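Search this site Search

Gerkley FC performance notebook
September 28, 2019

Reviewed second-half tracking from the Bravden match (lost, 2 goals conceded after the break). Wendelin had the exports ready by noon.

Line height held until minute 17 of the half, then dropped. Midfield did not drop with it. Gap between the units was up to 40 metres on the second goal, too large for either holding player to cover. Same fault as February against Vodow, other flank.

Chaimongkol pressed well as a lone forward but had no support. Sprint count fine. Recovery runs poor from both fullbacks. Lorenz Mayrhofer thinks it is fitness; I would look at the trigger call first. Rerun with 5-second windows before arguing further.

Vest unit on the left back lost signal twice. Swap before next fixture. 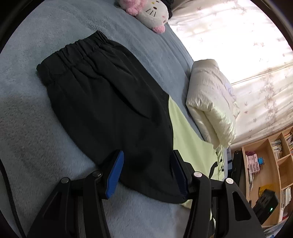
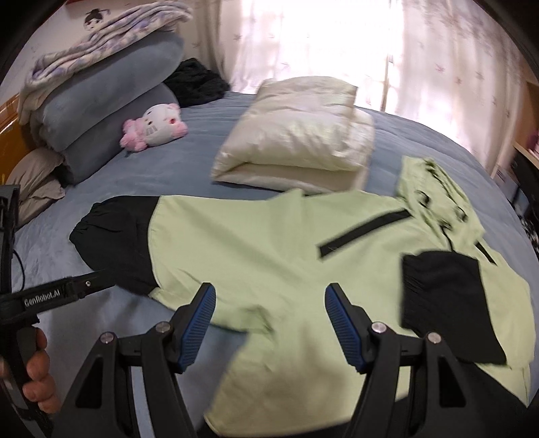 Pressing triggers for the next block: back pass to the keeper, square ball between centre halves, heavy touch facing own goal. Imhof wants each tagged by colour on the video timeline. The current red and orange are hard to separate on the old monitor. Pale lime green against black, as on the hooded jacket, separates far better, so I will use the green for triggers and leave untagged play black. Legend to be updated in the template. Still to do: keeper distribution, throw-ins in our own half.

Contact the club office | © 2019 Gerkley FC | Back to top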